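By April the arm at Skedside could fold a towel, badly. Harriet Dunleavy wanted to know if it could change a hard drive.

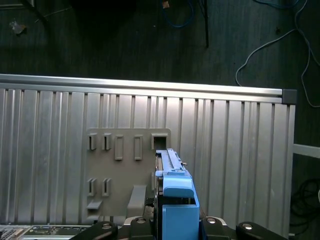
"My mother asks if it does dishes," said Slamet Goh.

"Does it?"

"No."

He typed in 2 and let it run at slow speed. Harriet had paid for up to 100 tries.

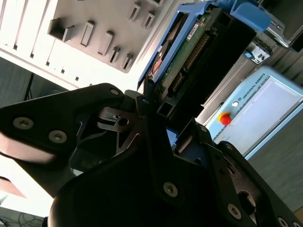
She had done the job by hand at Brannigan for years, talking the whole time. The arm did not talk. She found she missed being interrupted.

"Would you trust it alone overnight?" she asked.
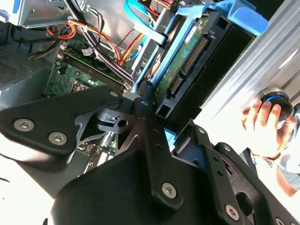 Slamet thought about it. "With drives, maybe next year. With my mother's plates, no."

Harriet wrote down "maybe" and went to get her coat.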